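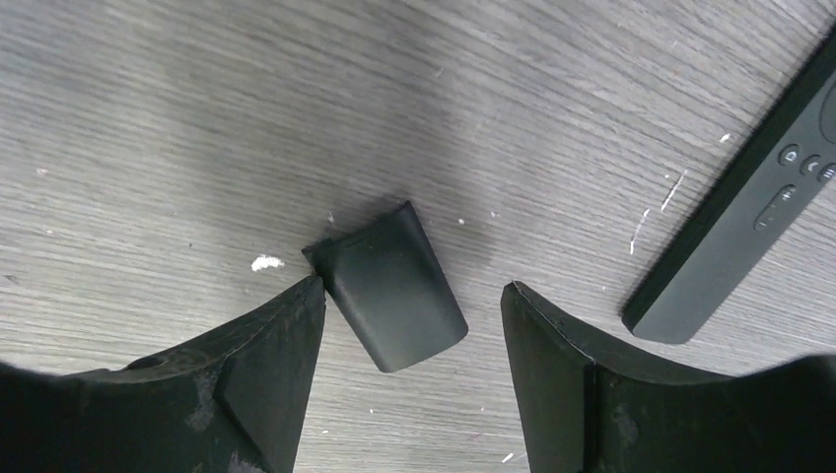 My junk drawer used to eat small parts. Little black covers and caps all look alike, and I once spent 200 minutes hunting for one that was under my elbow -- never again! Now anything that comes off gets laid flat on the bare table, well away from the edge, and I wipe up the crumbs first.

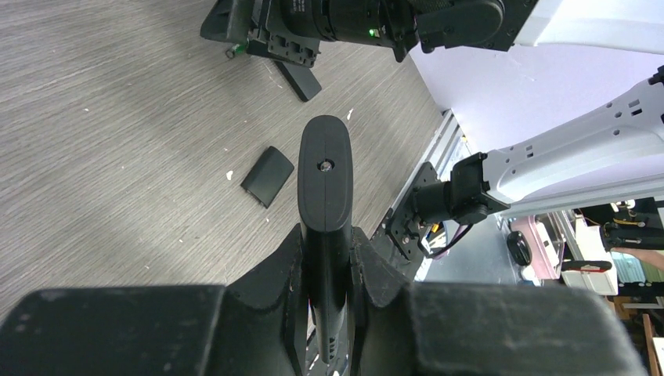 Huguette Besson wrote to me that she puts hers in a muffin tin, one cup per job, and I may steal that.

Pens roll, so mine stay down on the floor while I work (so do bigger bits I won't need for a while). Just check the carpet before you vacuum!

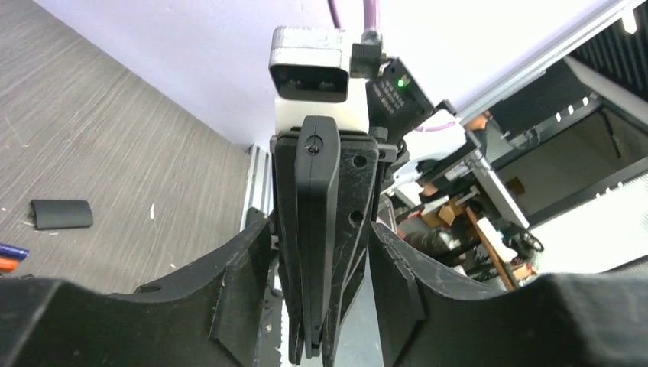 Pens and a stubby black piece on the carpet.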